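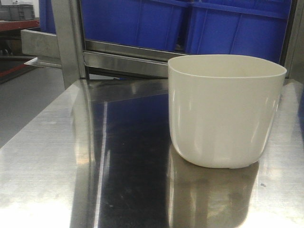

Jong-dae Hwang wrote in to ask whether the streaks on his stainless bench were scratches, and if so, whether he'd have to live with them. We get some version of that most weeks, so it goes first.

Are the fine lines on my stainless bench damage?

Mostly no. A brushed bench has a grain, a set of very fine lines running the one way, and it leaves the factory like that. Lines that run with the grain are usually the finish itself. Lines that cross it are scratches. Light ones get harder to pick after a year or so of use, as the whole top takes on a more even wear.

Can I polish scratches out?

You can soften them. Use a grey non-woven pad, go with the grain only, and use long strokes with the same pressure from end to end. We finish with a 400 grit pad. Never work in circles. If you can catch a fingernail in the scratch, leave it alone or ask us for a quote to refinish the top.

What should I clean it with day to day?

Warm water, a little dishwashing liquid and a microfibre cloth. Rinse, then dry with a second cloth. Most of the marks people ring us about are water spots or detergent film, and both come off with white vinegar diluted half and half. Rinse that off too.

What shouldn't I use?

Bleach, anything with chloride in it, steel wool, and scouring powder. Steel wool leaves bits of itself behind and they rust. People then think the bench is rusting.

Can I leave plastic tubs and cups standing on the bench?

Yes, the plastic won't hurt the steel. What causes trouble is liquid trapped under the base. Salty or acidic liquid (brine, pickling vinegar, tomato) can leave a dull ring if it sits overnight. Lift containers and wipe under them at the end of the day.

Why does my white container look grey or blue on the bench?

Polished steel picks up the colour of whatever is behind it or above it. Blue bins at the back of a bench will put a wide blue patch across the top, and a pale container can look duller beside it. If you need to judge colour, say for icing or dough, put down a white board first.

How do I get stains out of white plastic containers?

Soak in warm water with a spoon of bicarb for 2 hours, then wash as usual. Turmeric and tomato may need a second go. A day on the clothesline in full sun helps as well. Check the maker's advice before using bleach on anything that holds food.

Do the containers go in the dishwasher?

The Dunatska range does, top rack only. The Zorkach cups are hand wash, as the rims can go out of shape on a hot cycle. For other brands, look for a mark on the base.

Overhead lights glare off my bench. Can anything be done?

Moving the light forward so it sits over the front edge helps a fair bit. So does a diffuser. A brushed top throws back less glare than a mirror finish – worth knowing if you haven't ordered yet.

Do you sell crossbars and shelves separately?

Yes. The Kwon frame takes a rear crossbar and side shelves, and both bolt on with an 8 mm spanner. The Giltier frame is welded, so shelves have to be ordered with the bench. Tell us the frame when you ring and we'll check we have the right brackets.

How high should the bench be?

We build to nearly any height. If you're between sizes, stand up straight, bend your elbows and go a hand's width below them. Kneading and rolling want it a touch lower.

How long does an order take?

Stock sizes go out from the workshop within the week. Custom tops take longer, and anything ordered in December won't be started until we're back in January.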